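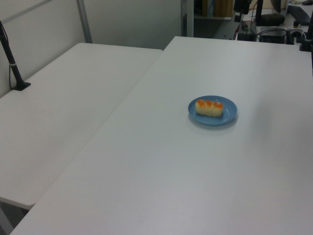 A piece of sushi on a blue plate, on a white table.

How does a robot learn to pick up sushi?

A person shows it. At the Kodorano lab, a person sits nearby and moves a set of controls. The robot arm copies each move. This is called remote control, or teleoperation.

Soft food is hard for a robot. If it squeezes too much, the rice breaks. If it squeezes too little, the sushi falls.

While the person works, a computer saves where the arm is and what the cameras see. One try is not enough. The person may do the same job about 400 times, with the plate in a new spot each time. Then the robot practices on its own.

Word to know
Teleoperation: running a machine from a distance.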